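3.2 What people keep a small basket for
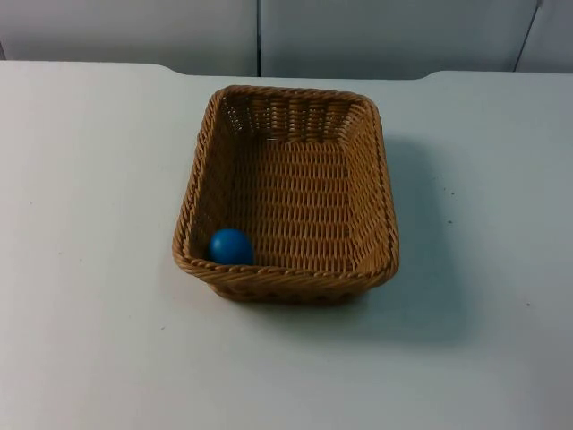 Figure 2. One of the woven baskets used in the sorting sessions, with a single blue ball in it.

I came into this part of the study thinking about shelves. Shelves were what I'd written the funding bid on, and it took me a good few home visits to notice that when I asked people where the odds and ends went, they kept pointing at a basket. So this section is about baskets, and I'll try to keep it fairly short (Huw Penry tells me I could fill a book, and he's probably right).

We visited 73 households in Ellwood and Zerkunley and asked each of them to show us one open container that lived in a shared room. We didn't say what it should be made of or how big. Plenty of people went straight for something woven, and when we asked why, the answers were lovely and vague - "it looks nice on the side", "it was my mum's", "you can see what's in it". That last one came up again and again, and I think it matters more than I first gave it credit for. A drawer hides a mess. An open basket has to be lived with, so people have opinions about it!

The sorting sessions came next, on Monday evenings, with 29 of the same people. Each person sat at a plain table and was given small household things one at a time, to go in a basket or stay out of it. A basket like the one in Figure 2, with its braided rim and rounded corners, did something I hadn't planned for. With only one small thing in it, people were quite uneasy. Several asked if they could take it back out, and one woman told me a basket with one thing in it was "just a thing that's lost". Once there were a few more items in, the fussing stopped and they filled it quite happily.

Nestor Cruzado, working on the Derkia homes, calls this the first-item problem, and I've borrowed the name. His notes cover 100 containers, mostly in hallways, and he found the same wobble at the start - either the basket stayed bare for weeks or it filled up within days. My own guess is that the first thing in tells everyone else in the house what the basket is for. Put a ball in and it's a toy basket, even if you'd bought it for post.

I can't say how far this carries over to lidded boxes, which we left out altogether. Section 3.3 goes back to the shelves.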